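Clultex Cell Set-up Guide
Section 7: Working rules for kitchen tasks
Carkow site copy, rev. 7th December

Read before first run. Applies to simulated and real cells both. Same rules, same log. If a step fails, stop, write it down, start again from 7.1. No skipping.

7.1 Before you start

1. Load the Plelesgate kitchen layout. Check the layout name in the log matches the run sheet.
2. Arm to home. Wait for the ready line.
3. Set speed cap to 60 percent. Leave it there for the whole first session.
4. Fingers open all the way, then closed, then open. Listen to nothing, look at the readout. Readout should settle inside 3 seconds.
5. Both views up, wrist and side. One view only = no run.

NOTE: Speed cap resets when you reload a layout. Every time. Check it again.

7.2 Approach and grasp

1. Come in with fingers open. Line up on the wrist view first, side view second.
2. Round items (bowls, cups, plates): rim centered in the gap, same clearance left and right. Palm hides the near part of the item so judge by what shows past it.
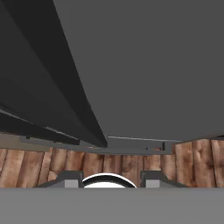
3. Stop short, hold. Check joint readout. Anything in the warning band, back out the way you came.
4. Close at low force. Step up only if the item slips, and log each step.
5. Lift straight. No wrist turn untill the item is clear of whatever it was standing on.

CAUTION: Overhead cabinets and shelf rails count as obstacles even when the planner says they don't. Add them to the keep-out list by hand.

NOTE: Wrist view gets very dark under big overhead surfaces. Don't fix it by raising the exposure mid-run. Finish or abort, then change it.

7.3 Placing and working near other items

1. Name the items that must not move. Put them in the run sheet before the arm leaves home.
2. Small flat items on the counter: come down slow, fingers low, palm level with the countertop.
3. Gap between gripper tip and a neighboring plate is small in this layout. Move away from the plate on release, never across it.
4. After release, go up first. Then back.
5. Side view check before the next move. Item down, plate where the sheet says, arm link clear of the counter edge and drawer handles.

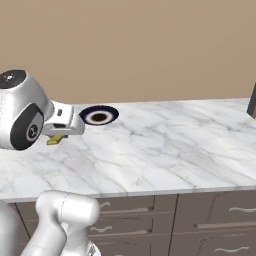
7.4 Stop rules

1. Contact with any item not on the list: stop. Counts as a failed run, even a light touch.
2. Lost view longer than 3 seconds: stop.
3. Run over 420 seconds: stop, log as timed out. Do not log as failed, its a differnt code.
4. Never reset the layout to hide a bad placement. Save the state first, then reset.

7.5 Log and hand over

Fill in the Masilela sheet same day. Layout name, speed cap, force steps, stop code. Keep both view recordings with it. Old sheets from November used the short codes, convert those before you compare anything.

Arm home, fingers open, session closed. Then sign.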